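Fundwood Kitchen Measurements

12 shares · 4 comments

Measurements of fitted kitchens in older rental housing in Lustholm, taken for people planning storage, retrofits and accessibility changes. One row per cupboard or drawer unit. This is release 3.

What's in it

kitchens.csv has one row per kitchen. There are 140 of them.
units.csv has one row per wall or base unit. There are 394. Small kitchens with open shelving only have an entry in kitchens.csv and nothing here.
notes.txt holds free-text remarks from the people who did the measuring, lightly edited for spelling.
codes.txt lists the short codes for finish, hinge type and mounting.

The two CSV files join on kitchen_id. Files are UTF-8 with a comma separator and a header row. Decimals use a point.

Columns in units.csv

kitchen_id: matches kitchens.csv
unit_no: numbered clockwise from the door into the room
mount: W for wall, B for base, T for tall
width, height, depth: outside dimensions in millimetres, doors closed
underside: floor to the lowest point of the unit, wall units only
top: floor to the highest point of the unit, not counting cornice
clear: bench to underside, wall units only, blank if there is no bench below
door: L, R, P (pair), U (lift-up), N (no door)
finish: see codes.txt
year_est: decade the unit was fitted, where the tenant or landlord knew it

How it was measured

Units were measured with a steel tape, read to the nearest 5 mm. Floors in the older blocks slope, so underside and top are taken at the left front corner of each unit. If the floor covering had been replaced and the kickboards were buried, that is marked in notes.txt under the kitchen_id.

Depth includes the door but not the handle. Earlier releases were inconsistent on this. Gijs Verhoeven went back through the original sheets and corrected the ones where the handle had been included, but a few sheets didn't say either way and those depths are now blank.

Rangehoods count as units only if they sit inside a cupboard carcass. Freestanding fridges and stoves are not in the data at all. Microwave shelves are coded W with door N.

Plastateo units

A lot of the kitchens in the Vandenberghe blocks were fitted with Plastateo wall units, which hang from a metal rail instead of being screwed through the back panel. The rail adds 15 mm behind the carcass. We have left that out of depth. Add it yourself if you need the distance from the wall to the door face.

Known problems

Wall units are over-represented in galley kitchens, and tall units are under-represented everywhere. Some pantries were locked or full and the tenant preferred that we leave them alone.

Door swing is recorded as found. Several tenants had rehung doors the other way, so don't read the door column as what the manufacturer supplied.

year_est is weak. Treat it as a hint.

The clear column should not be used to check compliance with any building code. Bench heights were taken at one point only, and laminate edges had lifted in places.

Nothing in the files identifies a tenant or a street address. Block names are kept in kitchens.csv, flat numbers are not. If you think a remark in notes.txt gives too much away, tell us and it will come out.

Changes in this release

Depths corrected as described above.
Finish codes for grey and off-white merged with their older duplicates.
Kitchens from the last Vandenberghe block added in May.
underside now filled for units above doorways — these were blank before.
Fuseini Nartey's script for plotting reach heights has been moved out of this folder, as it only worked with the first release's column names.

Use and credit

Free to use and adapt, including commercially. Please credit "Fundwood Kitchen Measurements" and give the release number. Corrections are welcome, preferably with the kitchen_id and unit_no in the subject line.

Fieldwork: Ilse Kramer, Arnout Verbruggen
Checking: Gijs Verhoeven
Maintainer: Kristof Baert

12 shares · 4 comments · Leave a comment

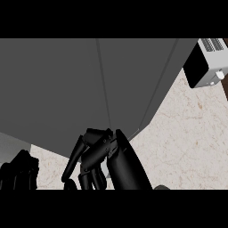
Rendered kitchen-like space, viewed from low down, with a large grey form overhead.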